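Felt Pantry: Notes on the Second Group of Pieces

September 22, 2024

The felt pantry I began last December has continued to grow, and readers have requested an account of the second group. It consists of pretend groceries for the play corner at the Tallurdale reading room. The first group was limited to fruit and bread. The present one is given over to items with labels, which require considerably more patience.

My brother-in-law, Rodrigo Bravo, drew the label patterns on squared paper. I have retained his originals, as felt stretches and a traced copy of a copy soon loses its proportions.

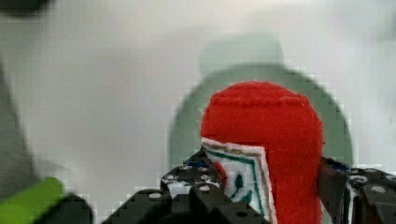
Filed under: Felt and Fabric / Play Food

The red piece has a domed top with a seam across it, and its label is white felt bordered in thin lines of green and tan. Dark green leaf marks sit beside a small red rounded shape. I closed the seam twice before I was satisfied with the curve, and the line remains faintly visible.

Matching thread was purchased in Bundton. Persons wishing to attempt a similar piece are advised to finish the label completely before joining it to the body. The yellow piece is still without one.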